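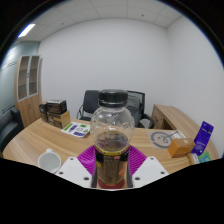

Clirndale desk by Braseck, six months in

Quick one, writing this before lunch. Bought it for the small office, $808 plus delivery. Light wood, lots of grain, big. Bigger than I pictured from the listing, so measure your room first. I didn't.

The top is the best part. Grain mostly runs side to side and hides crumbs a little too well. Boxes, papers, stickers, a mug, all of it lives up there and I can still work. Doesn't wobble when I type. Assembly was bad tho. Thirteen bolts, one tiny hex key, a diagram that skips the back rail completly.

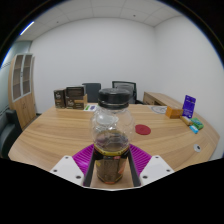

Finish is where I'd knock off a star. Cold drinks leave a pale ring if you forget them overnight. Mine faded after some furniture wax, most of it anyway. I use a coaster now, a dark red one, and that's been enough. Black coffee wiped right off. Ink did not.

Would I buy it again? Yes, on sale. Get someone to help carry the top, its heavy.

4 out of 5.

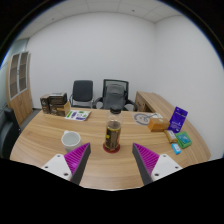
Comments

Shahab Hassanpour
Same bolts problem with mine. Swap the hex key for a ratchet and the whole thing goes up in an hour. Did yours come with felt feet? Mine didn't.

deskhunter3000
No felt feet here either. Wax tip helped, thanks. Which brand?

Reply from author
Grulard, the clear one. Two thin coats.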